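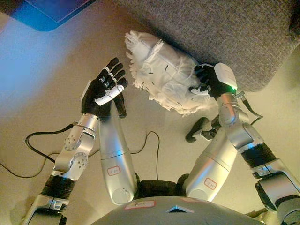
Sprechnotizen: Was die Tabelle verschweigt, Januar 2021

Einstieg ohne Folie. Frage ins Publikum: Wer glaubt, dass Platz acht für Funden »zu wenig« ist? Hände abwarten. Dann nachhaken: gemessen woran?

Seit Dezember heißt es überall, der Verein stehe unter Wert da. Beleg ist jedes Mal das Torschussverhältnis. 122 Schüsse mehr als die Gegner, klingt gewaltig. Ich habe mir die Spiele noch einmal angesehen und bin nicht überzeugt. Ein großer Teil kommt aus der zweiten Reihe, bei Rückstand, gegen eine Abwehr, die sich hinten reinstellt. So etwas als Überlegenheit zu verbuchen, halte ich für mutig.

Folie 2: Pavelari gegen Funden. Langsam sprechen.
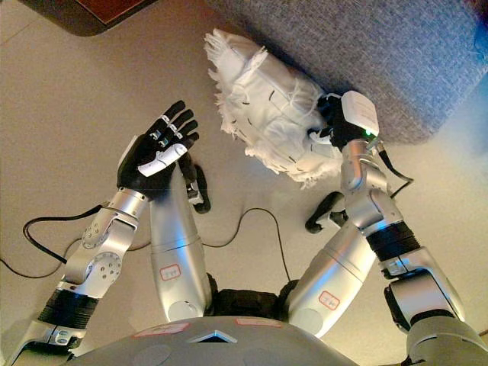
Pavelari hatte in diesem Spiel kaum den Ball und gewann mit drei Toren nach Kontern. Der Trainer von Funden sprach danach von einem unverdienten Ergebnis. Kann man sagen. Man kann auch fragen, warum die Viererkette dreimal auf Höhe der Mittellinie stand. (Pause, nicht grinsen.)

Folie 3: das Modell von Enriquez. Berechnet aus 4.000 Spielen eine »gerechte Tabelle«, Funden steht dort auf Platz vier. Mein Problem damit: Wie Chancen gewichtet werden, legt der Anbieter nicht offen. Branley ist im Modell Vorletzter und in Wirklichkeit Fünfter, das zweite Jahr in Folge. Irgendwann ist das kein Glück mehr.

Falls Zeit bleibt: Einwand mit den Verletzten aufgreifen. Stimmt zum Teil, aber Branley hatte auch Ausfälle.

Schluss: zurück zur Frage vom Anfang, noch einmal abstimmen lassen. Danach Diskussion, Saalmikrofon einschalten.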